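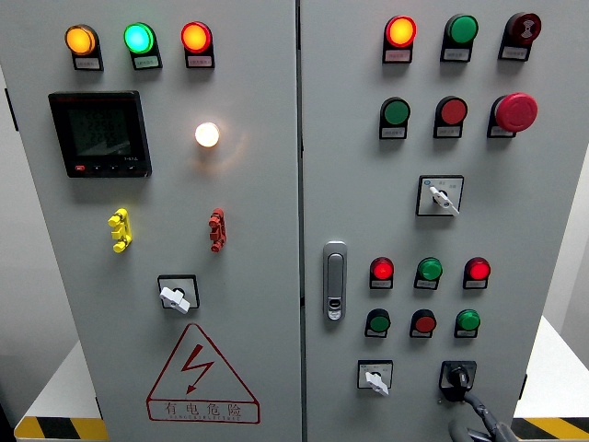 The letter said the power would be off from nine until three, which in my experience of letters means from ten past eight until whenever they find the other bloke.

I had plans for the outage. I was going to read. I have owned a novel by the bed since June, and it has moved exactly as far as you would expect of a thing used mainly for resting a mug on. Six hours without the internet sounded like something people pay good money for in the Southern Highlands, with linen.

At ten past eight the kettle stopped halfway. I stood there for a bit, the way you do, flicking the switch in case it had been a matter of commitment. Then I remembered that the camp stove was in the garage, and that the garage has a roller door, and that the roller door has a motor.

There is a manual release. It is a red cord which hangs on the inside of the roller door.

So I went next door. Mohit Bhardwaj has lived beside us for more than 4 years and I had been in his kitchen twice, once about a fence and once about a different part of the same fence. He has gas. He also has a proper moka pot and strong feelings about it, and he was already making coffee for Floor De Graaf from number 105, who had come over in her dressing gown holding a carton of milk as though it were evidence. Her fridge had been off for twenty minutes and she wasn't taking chances.

By half past nine there were five of us at his table. Jasper Stevens turned up because his work laptop had died, and stayed because he had no way of telling anyone it had died. The other Jasper, Jasper Boersma, turned up because he had seen Jasper Stevens go in. I hadn't known until then that we had two Jaspers in one street. They had, and they'd evidently been cool with each other about it for years over a parcel.

The talk went where it goes. The bins. Whether the new people at the corner intend to do anything about that tree. Whether you can eat prawns that have been in a switched-off freezer for an hour (yes), or six (we'd see). Floor told a long story about a blackout when she was a kid in which her father read to the whole family by torchlight, and it was lovely, and then she mentioned he'd been reading from the insurance policy.

Boersma is the sort of man who owns a generator. He told us about it. It's in his shed, it cost a fair bit, and it has been started once, at Christmas, to show his brother-in-law. I asked why it wasn't running now and he said he didn't like to disturb people with the noise. I think he'd run out of petrol, but he is a big man and had brought biscuits.

Around eleven I went home to get the book, out of guilt. I got as far as the couch and read 3 pages. It's about a lighthouse keeper. So far he has looked at the sea and thought about his mother, and I can't see either of those improving. The house was unbelievably quiet. I had always thought of our house as quiet already, but take away the fridge and the modem and whatever it is that hums in the hallway, and you can hear your own jumper. I lasted perhaps a quarter of an hour and went back to Mohit's with a packet of crumpets, which he did under the grill.

The power came back at twenty to five. We knew because every smoke alarm in the street gave one chirp, and Mohit's microwave lit up and started asking what time it was. Everybody stood up at once and said well, as if a bell had gone. Stevens was out the door before he'd got both arms in his coat. Floor took her milk, which had spent the day in an esky with the prawns and will be remembered for it.

My kettle finished boiling the water it had started that morning. I've since tied a second cord to the garage release and run it out under the door, where any burglar could pull it, and welcome. There's a camp stove in there and 100 odd flowerpots.

I'm up to page nine of the lighthouse. Mohit's coming round on the weekend to look at the fence.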